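Keeping a Quilted Comforter Smooth and Even: Project Report

Bautista Jara
Household Textiles, second-term project, Drornthorpe

Our group picked bed making because it looked like the smallest topic on the list. The question was how to spread a large quilted comforter so that it lies flat and hangs the same on both sides, with one person doing the work. We used a spare bedroom in Condgate for most of November.

The comforter is white, with a waffled stitch and the character 福 (fu, good fortune) printed over it many times in different colors and styles. We chose it for the print. On a plain white cover it is hard to tell if the middle is really in the middle. With the big red character as a reference, we could see right away when the cover had slid.

Method

We made the bed 59 times. Each trial started with the comforter bunched at the foot. The person making the bed used one of three ways:

Pull from the head. Stand at one side near the pillows, drag the top edge up, then walk around and fix the other side.

Fold and unroll. Fold the comforter in half lengthwise on the bed, line up the fold with the center of the mattress, then open it out.

Shake and drop. Hold the two foot corners, lift, and let the air carry it forward.

After each trial we measured the overhang on the left and right with a tape and wrote down the difference. A difference under 5 cm counted as even.

Results

Fold and unroll was the most even and also the slowest. It took around 700 steps over the whole set of trials, counted by hand, and most of those were spent going from one side of the bed to the other. Pull from the head was quicker, but the far side nearly always needed a second pass. Shake and drop worked well with a thin sheet in practice and badly with the comforter. The quilting makes it heavy and it lands in a ridge across the middle.

Smoothing was a separate problem. Pushing wrinkles with a flat hand moved them toward the edge but also moved the cover. Pulling gently at the edge while the other hand stayed in the middle kept the print where it was.

Problems

We threw out 8 trials where the overhang was written on the wrong line. We also used only one bed. Kruger's handout suggests testing two mattress heights and we ran out of time for that.
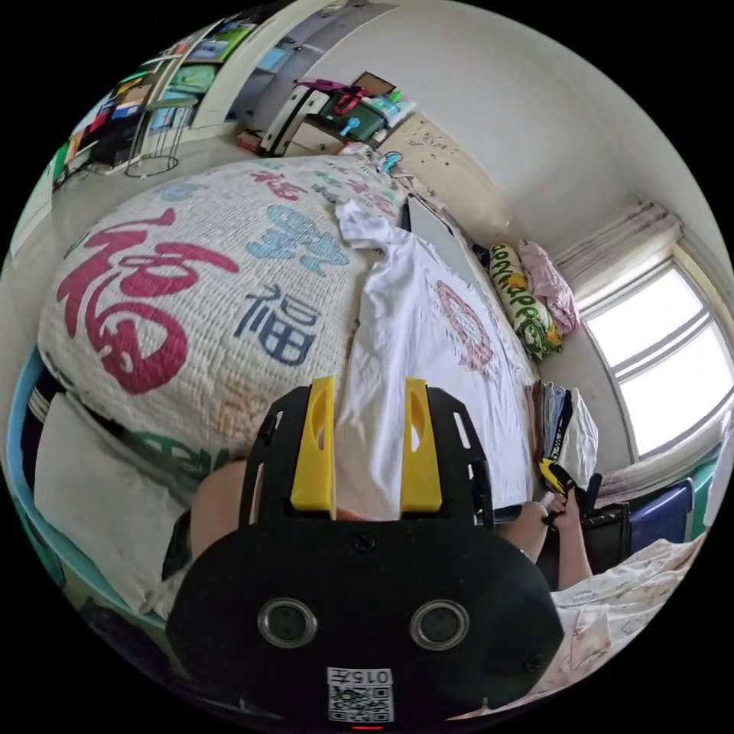 Bernadette Kapoor: I'd like to see the fold method tried again with the comforter folded in thirds. My bed is against a wall and half is still too wide to open out on the far side.

2 comments | 5 shares
Contact the department office | © Drornthorpe student projects | Back to top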